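Foltby 소개

안녕하세요, Foltby입니다! 작은 물건을 받아서 가르고, 담고, 포장해서 내보내는 일을 합니다. 이어폰, 케이블 클립, 단추, 나사, 고무 패킹처럼 서랍에 넣으면 꼭 제일 안쪽으로 굴러 들어가는 것들이요. 회사라고 하면 좀 거창하고, 큰 테이블을 가운데 두고 하루 종일 손을 움직이는 작은 작업실이라고 생각하시면 편해요. 베이지색 상판 위에 노란 통이나 빨간 트레이가 올라가 있는 게 저희의 보통 날입니다.
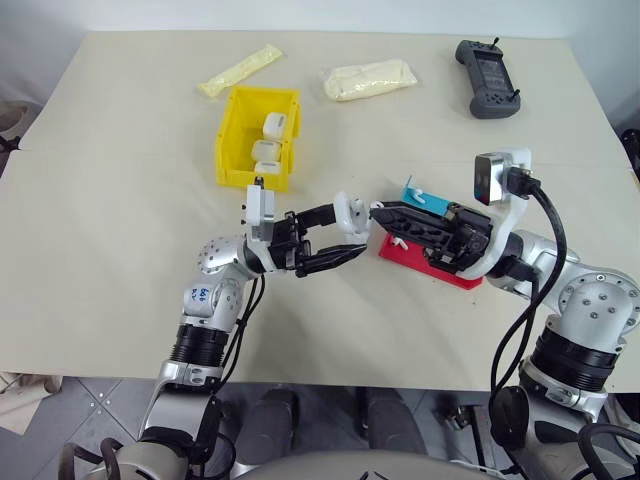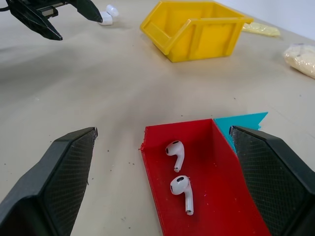 오트 담브라우스키에네는 통이 예쁜지는 아무래도 좋고, 꺼낸 물건이 저녁에 같은 자리로 돌아오는지만 보면 그 작업실을 믿어도 되는지 알 수 있다고 했습니다. 저는 예쁜 통도 꽤 중요하다고 생각하는 쪽이라 한참을 옥신각신했어요. 그래도 저녁에 같은 자리로, 이 말은 그날 이후로 저희 규칙이 되었습니다(인정하기 좀 분하지만요).

어떻게 시작했냐면요

처음에는 제 방 책상이었습니다. 액세서리 파는 친구가 주문이 밀렸다며 상자 하나를 떠안겼고, 저는 밤새 귀걸이 뒤침을 짝 맞춰 봉투에 넣었어요. 그런데 그게 재미있더라고요! 뒤섞인 것이 조금씩 갈라져서 자리를 찾아가는 걸 보고 있으면 머릿속까지 조용해집니다. 그 뒤로 소개에 소개가 이어졌고, 책상으로는 도저히 안 돼서 지금 자리로 옮겼습니다. 바닥이 회색 타일이라 떨어뜨린 것이 눈에 잘 띄는 편이에요. 검은 나사만 빼고요. 검은 나사는 아직도 무릎 꿇고 찾습니다.

지금은 17곳의 가게와 공방에서 일을 맡겨 주세요. 지난 10월에 나간 봉투가 1,286개였는데 저희로서는 제일 바쁜 달이었습니다. 큰 물류센터에 비하면 귀여운 숫자겠지만, 봉투 하나하나를 누군가 열어 보고 닫았다고 생각하면 저는 지금도 좀 뿌듯합니다.

맡기실 수 있는 일

제일 많이 하는 건 섞인 물건 가르기입니다. 반품으로 돌아온 부품 한 봉지, 이사하면서 한 상자에 쏟아 넣은 공구 부속, 창고에서 몇 해 묵은 단추 같은 것들이요. 뭐가 들었는지 모르셔도 괜찮아요. 열어 보고 종류별로 나눈 다음에 목록을 만들어 보내 드립니다. 목록에는 이름을 모르는 물건도 그대로 올라가는데, 이를테면 "모름, 희고 둥글고 구멍 있음" 이런 식이에요. 보통은 맡기신 분이 한눈에 알아보십니다.

세트 포장도 합니다. 작은 조각 여러 가지를 정해진 대로 한 봉투에 담는 일인데, 공예 키트나 조립 키트 만드시는 분들이 많이 찾으세요. 설명서 접는 것까지 같이 맡기셔도 됩니다. 설명서는 삼단이 제일 좋고, 사단부터는 접는 사람 성격이 드러나요.

그리고 Prelley라고, 저희가 직접 꾸리는 작은 트레이 세트가 있습니다. 서랍이나 책상 위에 놓고 쓰는 낮은 트레이인데 벽이 낮아서 손가락이 쑥 들어가요. 원래는 저희가 쓰려고 만들었는데 물건 찾으러 오신 분이 통째로 사 가고 싶다고 하셔서 그만 제품이 되었습니다. 색은 그때그때 다릅니다. 원하는 색이 있으면 주문하실 때 꼭 적어 주세요. 안 적으시면 제가 고릅니다!

저희가 일하는 방식

테이블은 하루를 시작할 때 한 번, 끝낼 때 한 번 닦습니다. 그래도 중간에는 부스러기가 생기고 비닐이 굴러다녀요. 일하는 테이블이니까요. 다만 손님 물건끼리는 절대로 같은 통에 넣지 않습니다. 통이 모자라면 일을 멈추고 통부터 비워요. 예전에 급하다고 두 집 단추를 한 통에 넣었다가 토요일을 통째로 날린 적이 있는데, 하필 둘 다 흰 단추였습니다. 흰색이 다 같은 흰색인 줄 알았던 제가 그날 이후로 아이보리, 우유색, 그냥 흰색을 구분하게 되었어요.

투명 봉투를 쓸지 종이 봉투를 쓸지도 자주 물어보시는데, 속이 보여야 확인이 빠른 물건은 투명으로, 선물로 나갈 물건은 종이로 권해 드립니다. 물론 고집이 있으시면 그대로 따릅니다. 리본은 할 줄 알지만 잘하지는 못해요. 리본이 중요한 주문이면 미리 말씀해 주세요, 손이 야무진 사람한테 돌리겠습니다.

맡기기 전에

물건은 오시기 편한 대로 상자째, 봉지째 가져오시면 됩니다. 미리 정리해 오실 필요 없어요(정리해 오시면 제가 할 일이 줄어서 살짝 서운합니다). 깨지는 것만 따로 싸서 표시해 주시고, 음식이나 약은 받지 않습니다. 처음 맡기시는 분은 한 봉지 정도만 먼저 해 보시는 걸 추천드려요. 첫 상담은 30분이면 충분하고, 대개 그 안에 물건을 테이블에 한번 쏟아 보게 됩니다.

작업실은 Vedari 건물 2층이에요. 계단을 올라와서 왼쪽, 문에 Foltby라고 조그맣게 붙어 있습니다. 글씨가 너무 작다는 말씀을 많이 들어서 다시 만들까 하는데 아직도 글꼴을 못 골랐네요. 전화는 손이 비어 있을 때만 받을 수 있어서 메시지를 남겨 주시는 쪽이 빠릅니다. 점심 지나고 오후 세 시쯤이 답이 제일 잘 나가는 시간이에요.

뭘 맡겨야 할지 모르겠고 일단 서랍이 안 닫힌다, 그런 분도 편하게 연락 주세요. 서랍째 들고 오신 분도 계십니다.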